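Posted in: Mailing list archive > Grasping and manipulation > Methods

Subject: Re: wrist view only, sim results do not match the table
From: Elie Ghanem
To: the list
Date: October 29, 2021

Karim Qaisi wrote:

> I have been trying to repeat the wrist-only result from the
> Reisinger write-up you posted in September. Same task, flat bar
> on a table, gripper comes in from above and closes on it. I
> trained on the 500 demonstrations in the shared folder and left
> the settings as they were.
>
> My success rate is well below the one in your table. The gripper
> gets to the bar most of the time, but it closes early, or it
> closes with one finger on top of the bar. I also tried with the
> overhead view added and then the numbers look fine, so I don't
> think the controller is at fault.
>
> Two questions. Did you crop the wrist image before training? And
> does your success count include the runs where the bar starts
> between the fingers?
>
> Karim

Karim,

Thanks for trying it. I went back through my notes and I think I can answer both, and there is a third thing which probably matters more than either.

Crop: no. The full wrist image goes in, scaled down and nothing else. I did try a crop early on that took away most of the gripper body, as it fills a good part of the bottom of the picture and never changes. It made things worse. My guess is that the network uses the rim and the fingers as a fixed reference, and once they are mostly gone it has to work out where the gripper is from the bar alone. I never tested that guess properly, so treat it as a guess. If you have cropped, put it back and train again before you change anything else.

Success count: yes, it includes those starts. The evaluation set has 1,086 starts and I did not remove any. A start counts as a success if the bar is off the table and still held at the end of the episode. I can see how the write-up might be read the other way, as the paragraph on start positions talks about "the approach" and then the table comes straight after it. I will reword that. If you dropped those starts your number will come out lower than mine, as they are easier in the sideways direction.

They are not easier in depth though, and that brings me to the third thing.

The version of the loader in the shared folder is older than the one I used. In the old one the gripper opening is not passed to the network at all. In mine it is, as a single number next to the image. I switched over while I was moving the project from Zernier to Urico and I clearly forgot to copy the new loader across. Sorry about that. It would explain the early closing you describe. From the wrist view alone, a bar that is well below the fingertips and a bar that is level with them can look very much alike once it is lined up in the gap. The overhead view gives you the height back to some extent, and that fits with your numbers being fine when you add it.

When I ran the old loader with 5 seeds I got the same two kinds of failure you list. Closing early was the more common one. With the opening passed in, the early closing mostly went away, and what was left was the finger landing on top of the bar. That one I have not solved. It happens mainly when the bar lies at a slant to the gripper and the fingers would need to turn before going down. The policy tends to turn and descend together and does not leave itself enough room.

This is the sort of view where I would look first if you want to check your own failures. A grey bar running up at a slant between open fingers, dark table behind it, clear of both sides, and no cue for height apart from the shading and how the width changes along the bar.
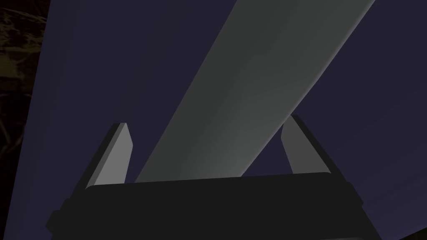 The shading is worth a word. I used a single fixed light in the simulator for all the training episodes. When I moved the light for a quick check, the success rate dropped, and it dropped more for the wrist-only policy than for the one with both views. So I suspect the network has learned to read height partly from the light band on the bar. That is fine inside the simulator and no good at all on a real arm. I would not claim anything about transfer from these results and I hope the write-up does not sound as if I do.

What I would do in your place, in this order:

- Take the new loader. I have put it in the shared folder under loader_opening. Leave the old one where it is for now so that nobody else's scripts break.
- Train again with the full image.
- Evaluate on all 1,086 starts, and keep the slanted starts as a separate line in the results.
- Only then move the light.

For the second step, the loss is not much of a guide. Mine was flat from around 99 epochs on, but the success rate kept going up slowly after that. If you stopped when the loss went flat, that could be part of the gap as well. I saved a checkpoint at regular points and ran the evaluation on each of them. It takes a while but it is the only way I found to pick one.

One more small point. The config in the folder says the fingers are symmetric, and they are, but the close command goes to each finger separately. If you use the Gukedis wrapper it joins the two commands into one. I have not used it for this task, so if you are on it, please say so in your reply, as that would be another difference between us.

If you still see early closing after the loader change, send me the seeds and a few of the failed episodes and I will run them on my side.

Elie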